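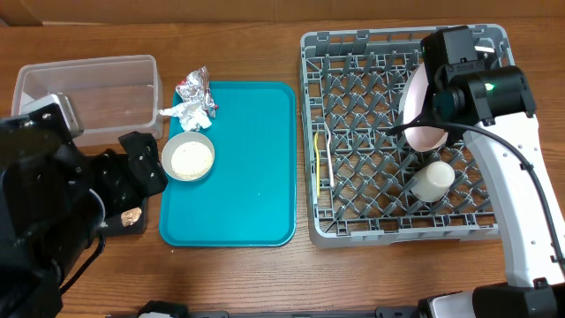 Retamal cell, notebook, March

Tray clearing, two arms. Writing up the re-set after the right arm came off for a new wrist cable, so the next person doesn't have to dig through old pages.

As found, 9:40

Right arm would not repeat at the rack. Homed it three times and got a different rest position each time. Wrist cable had been tied too short and was pulling the last joint round near the end of its travel. Cut the tie, gave the cable more slack and ran it down the outside of the arm. Left arm untouched apart from a wipe of the finger pads.

Log counter stood at 1,564 cycles when I started. I have not reset it.

Base bolts

All checked with the Gumard driver. One on the right base took nearly half a turn. Marked it with paint pen. If the paint line has moved at the next check, swap the bolt and don't just nip it up again.

Table layout

Teal tray in the middle, long side running away from the rail, grey rack to the right of it. Clear container on the left, inside the left arm's reach. Rack height matters more than rack position: the pegs catch the underside of the fingers if the approach is low. I have put the approach height up to 62 mm over the table and left the speed at 300.

Tableware for the checks is the usual set: the bigger plate with the pink tint, the smaller one for the yellow spoon and the fork, the little bowl with some residue left in it, foil in the corner of the tray. The spoon and fork go side by side, lengthwise. Crossed cutlery is a separate test, see the Wirkusmont pages.

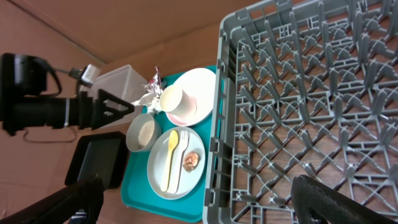
Wrist camera

Lens bracket had a bit of play. Refitted it, new zip tie round the lens, tail trimmed. The connector needs a loop of cable above it or it works out over a long run. Focus left alone. Calibration redone in Filtar with the rack empty, saved over the old file, old one kept with _prev on the end.

Cutlery slot

Target for the spoon and the fork is the left inside edge of the rack, handles running down along the wall. The old target was one row further in and the handles ended up across the pegs. Moved it over and saved it as the default.

Left to do: right finger pad is wearing at one corner, order a pair. Next bolt check after another 500 cycles. 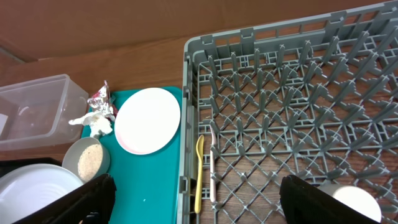

Does the calibration have to be redone if only the rack has been moved?

Calibration stays as it is, because it ties the camera to the wrist and the rack plays no part in that. Re-teach the rack corner, run one slow cycle with the speed turned down, and write the new corner values in here.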